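Erninmont Pasta Maker – Owner's Guide
Section 6: Making Your First Batch of Dough

Read this section through before you switch the machine on. Run one small test batch first and throw it away. It clears any dust left from packing.

Before you start

Stand the machine on a flat, dry counter with the vent side clear. Check that the mixing paddle is pushed all the way onto the shaft and that the die ring is tight by hand. Do not use a wrench.

Basic egg dough

1. Weigh 600 g of flour into the mixing bowl. Do not go over 1000 g in any batch.
2. Close the lid and turn the dial to Mix.
3. Beat the eggs with enough water to reach the lower line on the measuring cup.
4. Pour the liquid slowly through the slot in the lid. Leave the lid closed while you pour.
5. Mix for 6 minutes. The dough should look like coarse crumbs. It will not form a ball.
6. Let the dough rest for 2 minutes with the motor off.
7. Turn the dial to Extrude and discard the first few inches of pasta.

Note: Flour takes up more water on dry days. If the crumbs look powdery, add water one teaspoon at a time and mix again before you add more.

CAUTION: Keep fingers, spoons and scrapers out of the bowl while the paddle is turning. Unplug the machine before you clear a jam.

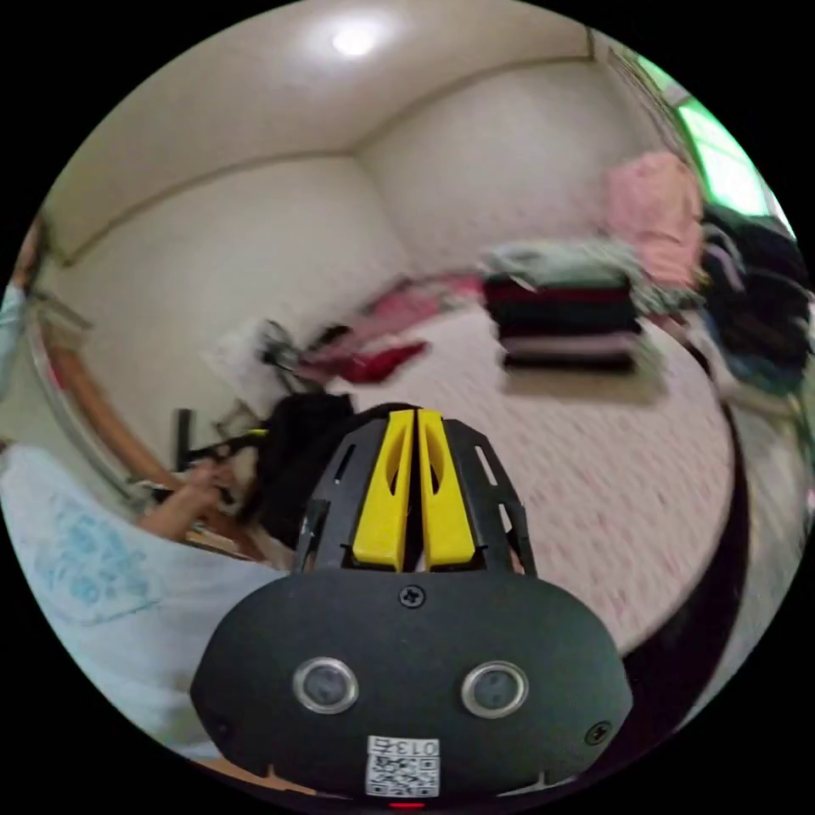 Dies are sold separately under the Lusitlow name and fit every model in this guide. The narrow slot dies make flat noodles and the round dies make spaghetti and tubes. When you put a die away, keep it out of sight of similar parts or mark it – two black plastic parts look much the same in a drawer, and a white label with a printed number such as 013 is easy to read later. Stick the label on the storage box and leave the die bare.

Cutting and drying

1. Cut the strands with the flat blade as they come out.
2. Dust them with semolina and lay them on a rack.
3. Cook the same day, or chill in a covered dish overnight.

Cleaning

Let scraps of dough dry in the die, then push them out with the cleaning pin. Never put the motor base in water. The bowl, paddle and lid can go in the top rack of the dishwasher.

Spare parts are listed in Section 8.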